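Speaker notes, gripper comparison talk
Mbali Le Roux
6 October 2022

Slide 1. Title

Good morning, thank you for coming. My name is Mbali, I work on the test bench together with Santino Gallardo. Today I will speak about two pairs of gripper fingers, and what we learned when we asked them to pick up string.
(Wait for the people at the back to sit.)

Slide 2. Why string

Most of you know our older tests with blocks. Blocks are kind to a gripper. They have flat sides and they stay where you put them. With blocks, the Bavberg fingers and the Worholm fingers gave us almost the same result, and we could not choose between them.
So Santino proposed thread and cord. A thread has no side to hold. It goes flat on the floor, and the fingertips must come very low without pushing into the panel.
(If somebody asks about cloth: we did not test cloth yet.)

Slide 3. The task

The task is simple to explain. The arm takes a tangle from the floor and puts it in a bin. One trial is one tangle. If a loop hangs over the wall of the bin, we write it as a half success, and I will come back to this point because we had discussions.
Both arms run with the same Herrera controller, with the same speed limit. We changed only the fingers and the closing force.
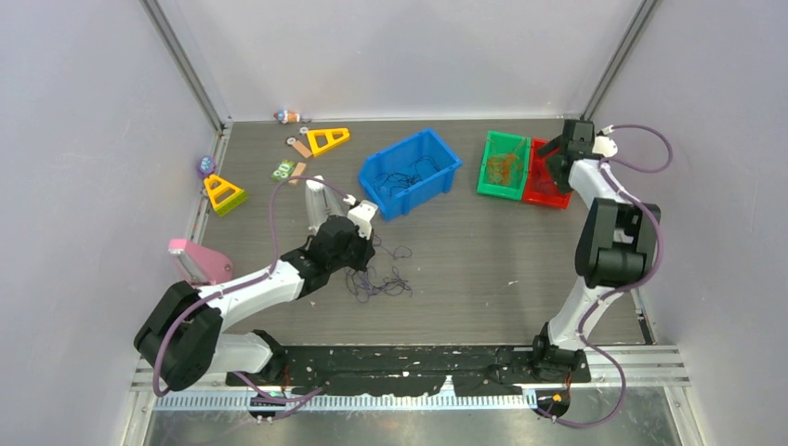

We made 481 trials in total. It was planned to make more, but we lost seven days when one finger mount became loose and we had to repeat the calibration. I want to say this openly, so please do not read too much in the small differences.

Slide 4. Result for Bavberg

The Bavberg fingers are soft. They bend at the tip when they touch the floor, and this helps very much with thin thread. The weak point is the release. The thread likes to stay on the finger, and the arm goes back home with one loop still hanging.
We tried to open the gripper two times over the bin. It helped, but it makes each trial slower.

Slide 5. Result for Worholm

The Worholm fingers are harder. The release is clean. With thick cord they are the better choice, Santino and I agree on it. With thin thread they often close on nothing, and the operator sees a closed gripper and believes the pick was good.
(Show the force plot. Point to the flat part on the left. Do not explain the second peak, it is only the contact with the floor.)

Slide 6. Wear

According to our supplier Gikutari, a set of soft fingers should be changed after 4,000 closings. We started to see small cuts at the tips much earlier, after 200 closings with the rough string. I sent them the photos and I am waiting for an answer.

Slide 7. The half success

Here we do not agree in the team. Santino wants to count a hanging loop as a failure. I prefer to keep it separate, for the reason that the pick itself was correct and only the placing was bad. In the table you see both ways. The order of the two grippers does not change for cord, but for thin thread it changes.
(Let Santino answer if he is in the room.)

Slide 8. Next steps

In October we will repeat the thin thread trials with a wrist camera closer to the fingertips. We will also try a lower closing force with the Worholm set.
If your group has a finger design you want to compare, please write to me before you send the parts, the mount has a special hole pattern.

Thank you. Questions.
(Backup slides: calibration, controller settings, list of the strings with diameter.)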